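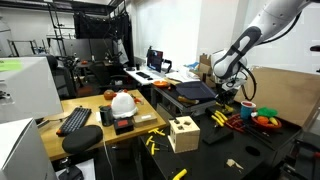

Work table with shape-sorter cube.

Inland Boating, Unit 4: Locks and River Travel
Handout, Grażyna Ostrowski

Read before the Radement trip in July. Bring it with you.

River miles
Charts for the Sadlow River count miles upstream from the mouth. Radement Lock is at mile 86 and the Birhane fuel dock is at mile 200. Past the dock there is no diesel until mile 298, so work out your fuel burn against the current before you leave. Going upstream, use your speed over ground. Speed through the water will give you a range that is too long.

Calling the lock
Call on the radio when you are a mile or so out. Give the boat name, length, direction and number of people aboard. Commercial tows go first. A wait of two hours is common in the afternoon.

In the chamber
– Fenders on both sides, life jackets on.
– One line around the floating pin, held by hand. Never tie it off.
– Engine off once secured, and on again only when the gates are fully open.
– Leave at idle speed.

Anchoring out
Stay outside the marked channel and show an all-round white light. Wake from a tow can reach you well after it has passed – stow loose gear before dark.

Homework
Plan a two-day run from Radement Lock to Birhane. List your stops, fuel and one backup anchorage for each night. Hand it to Olumide Edet at the start of Unit 5.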